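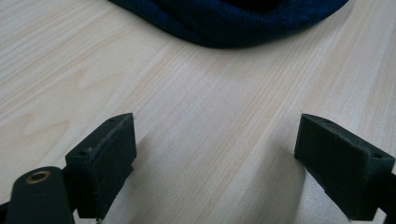 What does it mean to put something away?
It means giving a thing a place of its own and returning it there after use. Moving it out of sight is only half the job.

Chapter 4
Sorting Soft Goods

Knitwear, cloth bags, scarves and towels have no fixed shape. They can be folded, rolled or bunched up, and each takes up a different amount of space. In this chapter you will practise clearing such items from a table into a basket.

Usman Baloch ran the linen store at Brarasthorpe, where 572 items were kept on open shelves. He taught new staff to clear the table first and fold second. A bag was laid flat, the air pressed out, and its handles tucked in. Knitted things went on top, where nothing would crush them. 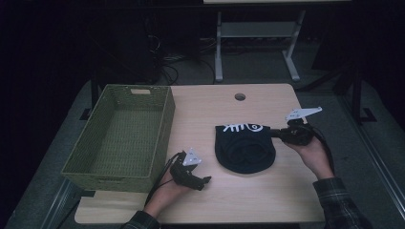 Fig. 4.2 A folded black cloth bag beside a woven basket.

Before you begin, look at the basket. Straight walls suit folded items, which can stand on edge. Check that it sits fully on the table before you fill it. The folding method is set out on page 111.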